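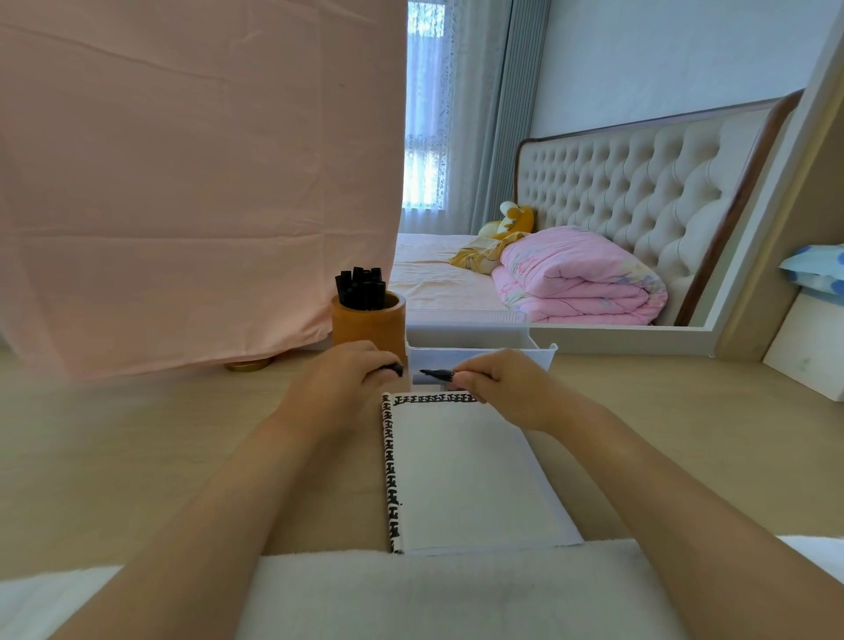
I've sold the Anley notebook out of my little shop in Stoststead since July, and I still get a small thrill when a fresh box of them comes in. It's a plain book. White, portrait, lots of empty page, and it sits very nicely on a light wooden desk with a black marker (or a black marker in each hand, if you're that way inclined). I wanted one notebook that could take proper marker ink, because I am a marker person and I always have been, and most of what I tried before let every line show through to the other side. So I went looking, and I pestered a lot of paper people, and this is the one I ended up keeping on the shelf.

Anley Plain Notebook
Made by Dixit
142 pages, unlined
Sewn binding
Portrait format
Page color: white
Sold singly or in a bundle of 2

What it's like to write in

Smooth, but with a bit of drag to it. I don't like paper so slick that the pen runs away from me, and my handwriting needs all the help it can get! A fine marker gives you a clean edge. A fat one does too, as long as you keep moving. If you park a juicy tip in one spot and go answer the phone you will get a dot on the next page, and I've done that more than once. Ballpoint is fine, pencil is lovely, and it erases without going fuzzy. Fountain pen people, I'd say try a corner first. Some inks behave and some feather a little, and I can't test them all.

It opens flat after a day or so of use. Brand new it's a touch stiff, so I go through and press it open a few pages at a time from the front and then from the back. My friend Chiamaka Nwachukwu thinks this is fussy and just leans on hers with her elbow, which also seems to work.

No lines, no dots

I get asked about this more than anything else. No, there isn't a ruled one, and Dixit has told me there are no plans for one. If your lines wander downhill like mine do, every book I send out has a loose guide sheet tucked inside the back cover. Slip it under the page you're writing on and you can see the dark rules through the paper well enough to follow. Yes, that does mean the paper isn't totally see-proof, but marker on the other side only shows as a pale gray shadow and I happily use both sides.

What people do with theirs

Ebuka Okoro plans his vegetable beds in his, one bed to a page, and Ngozi Eze bought a bundle for hand lettering practice and came back for another bundle. I use mine for shop lists, bad drawings of shelves I'd like to build, and letters I copy out again later on nicer paper.

Things I'd change

The cover picks up fingerprints. It wipes clean with a barely damp cloth, but you'll be wiping it. There's no ribbon either, and I do miss a ribbon. And the pages aren't perforated, so tearing one out leaves a ragged edge and loosens its partner on the other side of the stitching. Use a ruler and a craft knife and leave yourself a narrow strip.

Ordering

I pack orders myself and take them over to the post office in Fanadstead. If you want 50 or more for a class or a wedding or whatever you've got going on, drop me a note before you order so I can check what's in the back room. The most I can usually get in one go is 200, and that takes a while to arrive.

Returns are fine if the book is unwritten in. If it turns up with a bent corner, send me a photo and I'll put another one in the mail.

Black markers are listed separately on the pens page.

Abimbola Onuoha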